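Home | Datasets | Docs | Releases | Contact

# Brunton Pedestrian Crossing Records

Crash and near-miss records for marked pedestrian crossings in the Brunton district.

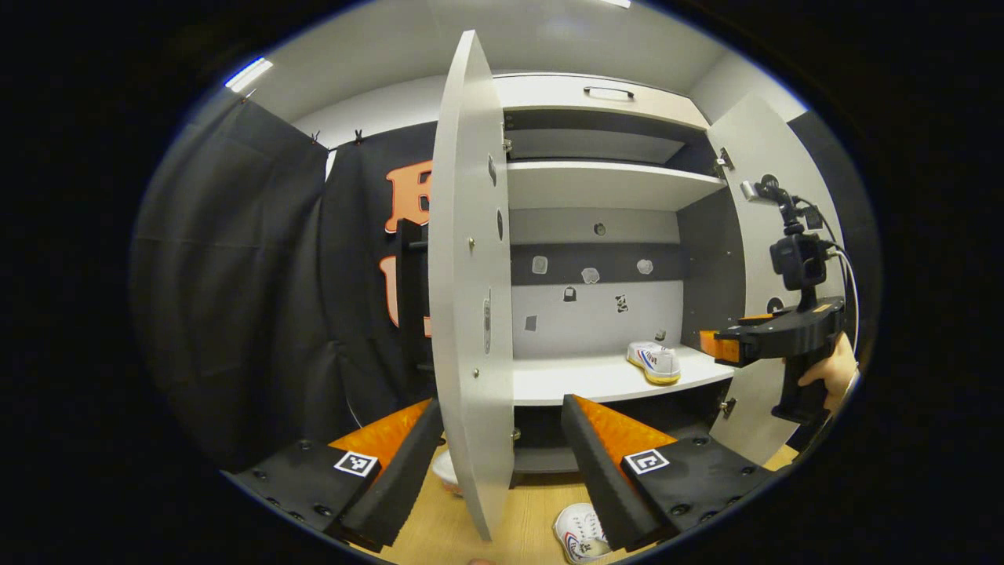
*Figure 1. Gripper fingers with orange foam pads, facing an open white cabinet.*

## Summary

This release has 2,109 records from 111 marked crossings. Each row is one event, either a reported crash or a near miss logged by an observer. The records were put together by Rawiri Ellery and Lejla Popescu from paper forms and council spreadsheets. The Urnell and Lasau areas are both covered. Private car parks and railway crossings are not.

## Files

`events.csv` holds the main table.
`crossings.csv` has one row per crossing, with its type, posted speed limit and number of lanes.
`codes.txt` explains the short codes used in both tables.

Join the two tables on `crossing_id`. Some crossings have no events and appear only in the second file.

## Main columns

`event_type` is crash or near_miss.
`light` is day, dusk, dark_lit or dark_unlit.
`surface` is dry, wet or unknown. Older forms did not ask, so unknown is common.
`severity` runs from 1 to 5 and is blank for near misses.
`road_user` gives the vehicle type as written on the form, tidied for spelling only.

## How the records were coded

Each form was read by 2 coders working separately. Where they disagreed, Ngaio Whitelaw read the form again and made the final call. Most disagreements were over dusk and dark_lit. Street names were removed after coding and replaced with the crossing number.

Locations are given to the crossing, not to the lane or kerb. Ages are grouped in bands. Free-text notes are left out because many of them named people.

## Known problems

Near misses depend on someone being there to see them. Crossings near schools were watched far more often than the rest, so do not compare raw near-miss counts between sites.

A few Lasau crossings were moved when the road was widened. They kept their old numbers. Check `moved_flag` before doing any before-and-after work.

Minor crashes are under-reported. We have not tried to correct for this.

## Changes in this release

Fixed swapped speed limits on the Sivadano Road crossings (reported by Trevor Clegg). Added `moved_flag`. Removed duplicate rows from the Urnell forms.

## Use and contact

Free to use for research and road planning with credit to the Brunton records. Send corrections to Ruby-Lee Tipoki through the contact page, with the crossing number and the row number.

Last updated 5 October 2026

This site uses cookies to remember your settings. Accept | Decline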